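A Morning at Drinow: Pencils, Cups and a Changed Workday

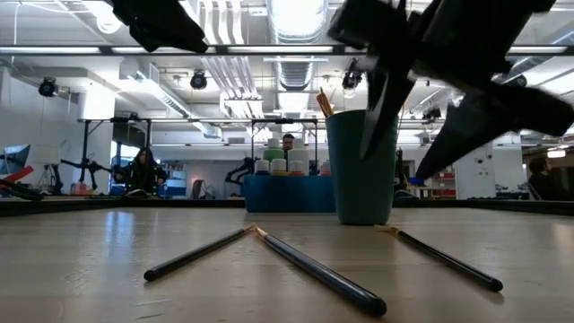 Rami Haddad told me before I went that I should ask about the people first and the arms second, as a company will always talk about its arms. I took the advice and spent most of the visit with the staff.

Drinow packs small goods for other firms: stationery, craft kits, school sets. Part of the building is a lab where packing jobs are tried out with robots before they go downstairs to the lines. I was there on a February morning, along with visitors from Clarkelmont and two other firms in the area.

We started in the lab. The job on the table was pencils, dark barrels, already sharpened, with a teal plastic cup to put them in. Picking a pencil off a flat table is slow work for a gripper. A pencil rolls, and if the fingers close too near the end it swings. The staff work at desks in the same room as the arms, under the ducts and track lights, and they told us they stop hearing the motors after a week or so.

Bayu Rondonuwu showed us the packing floor after that. He packed by hand for years and now looks after 2 of the automated lines. The floor has 43 people on it, and 13 of them have moved to new duties since the first arms went in. Most of the new work is loading trays, clearing jams and checking finished boxes. The pay went up one step for those who took the training, which runs 40 hours and is done on company time.

I asked what he missed. He said talking. On the old benches people sat across from each other and the hours went by that way. The line stations are farther apart, and you have to watch a screen. His wrists are better, though. He used to wear a brace through the back-to-school rush and has not worn one lately.

Others were less pleased. One woman said the checking work was harder on her eyes than packing had ever been, and that the breaks had not been changed to match. A manager wrote that down while we stood there. Another packer said she had turned down the training twice and had not been pushed.

The craft kits from Nurnutis are still packed by hand and will be for a while. Every kit is different, and the soft parts get caught in the trays. School sets for Lumbantobing are next to be tried upstairs.

Lunch was at noon in the canteen, soup and rolls. The next visit is planned for spring, and names can be left at the front desk. Wear flat shoes, as the stairs to the lab are steep.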